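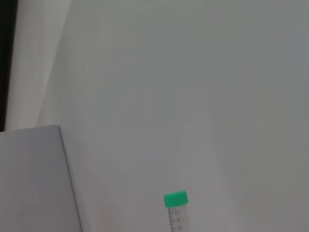
What's in the Kestthorpe picture house program set?

Transcribed listings from printed cinema programs, one row per advertised screening, covering the single-screen and two-screen houses that used to dot the towns between Kestthorpe and Wunddale. If a theater printed a folded card telling you what was on next week, and somebody kept that card in a drawer, there's a fair chance it ended up in these files!

Kestthorpe Picture House Programs: data card and README

Why this exists

Movie history has plenty of room for stars and studios, and box office charts get copied from book to book. What's much harder to find out is what was playing on a wet Thursday at a 700-seat house in a mill town, which short came before it, and whether the double feature ran in the same order at the matinee and in the evening. Programs tell you that. They're funny little objects, too (ads for coal merchants and hair salons squeezed around the main attraction), and I wanted them in a form you can sort, filter and join to other things.

I started typing these up for my own use, to follow one reissued western around the circuit and see how long it kept coming back. It came back a lot. By then I had a folder of spreadsheets with five different layouts, and cleaning them into one shape took longer than the typing. The result is version 2 of the set, and I'm really happy with how it hangs together now.

What you get

screenings.csv — the main table, one row per advertised screening
houses.csv — one row per theater, with town, seat count where printed, and circuit
programs.csv — one row per physical program, with condition notes
titles.csv — the title lookup, including retitled and shortened forms
ads.csv — local advertisements, new in this version and still thin
notes.txt — running remarks on odd cases, in no special order

There are programs from 40 houses. Three circuits account for most of them: Ghauri, Zendari, and the independents, which I've lumped under one code even though they'd have hated that. Ghauri houses are the best covered, as they printed a monthly card on heavy stock that survives nicely. Zendari used thin weekly sheets that tear along the fold, and the fold is exactly where they liked to put the Sunday listing.

Columns in screenings.csv

screening_id: a plain running number. Gaps are deleted duplicates. Please don't renumber.

program_id: links to programs.csv.

house_id: links to houses.csv.

title_printed: the title as it stands on the program, misspellings included.

title_id: my best match in titles.csv. Blank if I couldn't match it with confidence.

slot: one of matinee, early, late, continuous, children, or unknown.

start_time: in 24-hour form. Only filled in if the program gives a time. "Continuous from 2" goes in as 14:00 with the slot set to continuous.

bill_position: main, second, short, serial, newsreel, or cartoon.

format_note: whatever the program boasts about, such as widescreen, stereo sound, or "on our giant new screen." Copied as printed.

price_low and price_high: cheapest and dearest seats, in the money of the time, as text. I've made no attempt to convert these.

confidence: a number from 1 to 3, explained further down.

A sample row reads like this, with the columns separated by bars:

1000 | P-065 | H-12 | THE LONG CORAL | (blank) | late | 20:15 | second | (blank) | (blank) | (blank) | 2

How the transcription was done

Every program was typed by hand. I tried text recognition on a batch of Ghauri cards and it did fine on the big titles and terribly on the show times, and a wrong time is worse than a missing one. So: hands on keys, a magnifier, and a lot of tea. Each program was typed once, left for at least a week, then checked against the original with the screen set to large type. Changes made at the check are logged in notes.txt under the program number.

Confidence works as follows. A 3 means the entry is fully legible and unambiguous. A 2 means a character or two had to be worked out from context, usually from another program for the same house. A 1 means I'm guessing, and you should probably leave those rows out of any counting you do. I keep them in because a guess at a title can still send you to the right newspaper.

Things to watch for

Advertised isn't the same as shown. Prints arrived late, projectors broke down, and managers swapped the second feature without telling the printer. Some programs have a penciled correction, and where I could read it I added the corrected title as a separate row with "pencil" in notes.txt. Treat the whole table as a record of what a house promised.

Serials are a headache. Some programs give the chapter number, some the chapter title, some only say "next exciting episode." The title_id always points to the serial as a whole, and chapter information stays in title_printed.

Sunday shows follow their own rules. Several towns restricted Sunday opening for years, so an empty Sunday could mean closed, or it could mean the listing was on the torn-off part. Check the condition field in programs.csv before you read anything into a gap. I fell into that one myself and wrote a whole page about Zendari's Sunday policy that had to be thrown out.

The seat counts in houses.csv come from the programs themselves, and theaters liked to flatter themselves. The Wunddale Ghauri calls itself a 1000-seat house on one card and is a good deal smaller on another. Both figures are there, in seats_printed_a and seats_printed_b.

Coverage is lumpy. People kept programs for the blockbusters and musicals, for the holiday weeks, and for the night they got engaged, so quiet weeks in February are badly represented. If you plan to work out how often a certain kind of picture was booked, weight by house and month or you'll end up thinking everyone watched nothing but musicals.

What people have used it for

Following a single print around a circuit is the obvious one, and it's great fun. The set also works well for looking at how double bills were put together, how long a title took to reach the small towns after the city run, and when widescreen wording shows up on the cards for the first time. A few people have used ads.csv for local history with no movies in it at all, which pleases me enormously.

It won't tell you anything about attendance or takings, and it isn't a guide to release dates. Please don't use it as one.

Getting started

Open screenings.csv in any spreadsheet program and make sure it reads the file as UTF-8, or the accents in the foreign titles will go strange. Import start_time as text, too; some programs will helpfully turn it into a fraction of a day. If you work in a database, load houses and titles first, then programs, then screenings, and the links should all hold.

Changes in this version

Added 65 programs, nearly all from Zendari houses
Split the old "feature" value into main and second
Moved children's Saturday clubs to their own slot value
Fixed the Wunddale entries that had been filed under the wrong house after a change of name
Added ads.csv
Took out the star ratings I'd once typed in for my own amusement

Still to do

The children's club cards need a second check. There's a box of independents' programs waiting, many of them stuck together — they'll have to be separated slowly before anything can be typed. I'd also love to give each house an opening and closing year, but the sources disagree so often that I've held off.

Corrections and additions

Corrections are very welcome, even tiny ones. Send the screening_id, the column, what it says now and what it should say, and tell me what you're working from. If you have programs of your own, a clear scan of both sides is plenty; keep the original. Include the back even if it's only ads. Especially if it's only ads!

Terms of use

The tables are free to use, share and change for any purpose, with a mention of the set by name and version number. The scans aren't included, as some of the artwork may still be under copyright.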